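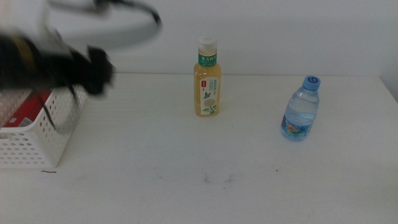

**Kovuvow 8** – arbitration and grasp planning for two-arm cells

Kovuvow sits between your perception stack and your arm drivers. Takes in object poses, hands out grasps, keeps two arms from reaching for the same spot. Runs on one ordinary Linux box. No cloud account, no dongle.

Current release: August 2026. Full changelog is in the download, I'm still tidying the web one.

## What it does

- **Claims.** Each arm claims an object before it moves. Other arm can't plan to it until the claim is dropped or times out.
- **Keep-out volumes.** Built from the swept path of the moving arm, refreshed every cycle. Old version used a fixed wall down the centre of the table. Gone now, unless you switch it back on (`divider: fixed`).
- **Clear plastic.** Depth cameras do badly with water bottles. We take the cap and the label as anchors and fit the body between them. Works on most drink bottles with a cap in a different colour. Clear cap on clear bottle, still poor.
- **Wrist-view correction.** Fixed camera gives the first pose, wrist camera nudges it on the way in. If the two disagree by more then your limit the arm stops short and re-plans.
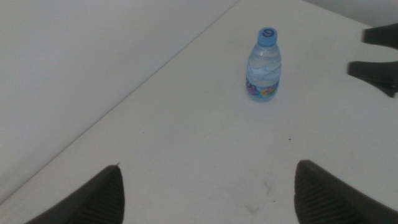 The limit is 8 mm out of the box. Most people leave it. Tighter and you get a lot of re-plans on anything see-through, looser and you'll be knocking things over. Set it per object class if you can be bothered, there's a template in the `classes` folder.

Wrist correction needs a hand-eye calibration. 13 poses minimum, spread them out, tilt the wrist. Calibrating with every pose straight down is the most common support email we get.

## Containers

New in 8. Baskets and bins are now a proper type, not just an obstacle. You give the rim height and the opening, planner works out approach angles that clear the rim. Perforated sides used to come through as a cloud of loose points and the planner would try to thread a finger through the holes. Fixed in the July beta thanks to a very patient bug report from Benjamín Zúñiga.

Cans lying on their side are handled as cylinders at any angle. Shiny ends still confuse the fit a bit, turn on `ignore_caps` if your getting flipped axes.

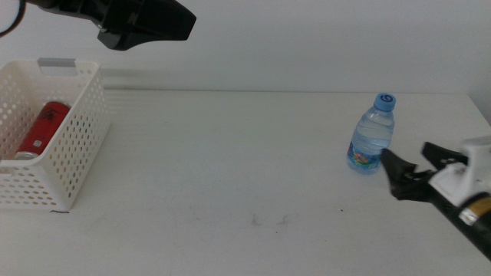
*Two-arm cell: bottle on the table, red can in the basket.*

## Specs

| | |
|---|---|
| Arms | 1 or 2 |
| Grippers | two-finger parallel or angular |
| Cameras | 1 fixed + 1 per wrist (wrist optional) |
| Planning cycle | 500 ms default, adjustable |
| Grasp candidates per cycle | up to 3,000 |
| Config | YAML, hot reload |
| Logging | every claim, release and re-plan, with timestamps |

## Works with

Stumard arm controllers, direct. Stolico grippers, direct. Hordiienko depth cameras through the bridge package (seperate download, same licence). Anything else through the generic driver, you write a small adapter. Sample adapter is in Python.

## Licensing

Per cell, not per arm. Licence doesn't expire, updates included for the first year. University labs, email first, there's a different price. Upgrading from 7 is free if you bought this year. Your old configs will load but `divider` has changed behaviour, so check that before you run both arms at full speed.

Trial is the full version with logging switched off.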